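3.2 Household laundry and the shedding of synthetic fibres

The diary survey described in Section 3.1 recorded wash frequency, load type and programme for 913 households in Bredham. Each household kept its diary for the whole of May. Returns were checked for missing days, and households with more than 5 blank days were left out of the analysis. The remaining diaries gave 2,203 wash cycles in which at least one item was marked as synthetic or mixed fibre.

Programme names differ between makers, so cycles were grouped by temperature and spin setting as written down by the householder. Where only a name was given, the setting was taken from the printed manual. Cycles that could not be placed in this way were kept in the totals but dropped from Table 4.

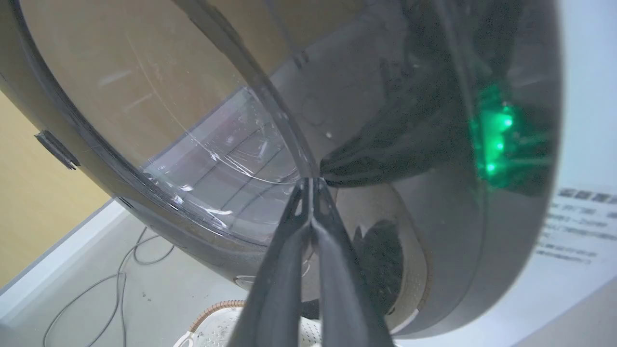 Fibre release was estimated with the method of Kahsay and Korletey, which applies a separate rate to fleece, knitted and woven goods. The rates were obtained from new garments and probably overstate release from older ones. Darko found that release fell steeply over the early washes and then levelled off. We have therefore applied her correction to any garment reported as more than a year old. Garment age was self-reported and its error is unknown.

Of the cycles retained, 1,301 were run at 30 degrees or below. Lower temperature was linked with lower estimated release, but these cycles were also shorter on the whole, and the diary data do not allow the two effects to be separated. The Gostix trial, which held duration fixed, reported a weaker effect of temperature than the one found by us.
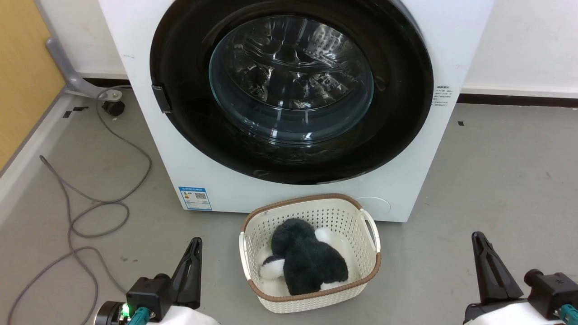

Figure 3. Front-loading washing machine, door closed.

Load size is the least certain term in the model. Householders were asked to record the drum as a quarter, half, three-quarters or completely full, and such judgements vary from person to person. Friction between garments depends on how far they can lift and fall during the wash. In a front-loading machine with a ribbed, perforated drum, as seen through the door glass in Figure 3, a part load drops further on each turn than a packed one. Loads recorded as a quarter full were accordingly given a higher release per kilogram, using the Kaneko factors without change.

Sensitivity to this choice is reported in Section 4.2. Outlet filters were not modelled, as too few households had one fitted.

Related items
Asamoah: Fibre counts in the Bredham outfall
Appiah and Darko: Garment age and self-report error
Handska knitwear wash trials: data note

Last updated: 22/11/2025

Contact the editors | Copyright the authors | Back to top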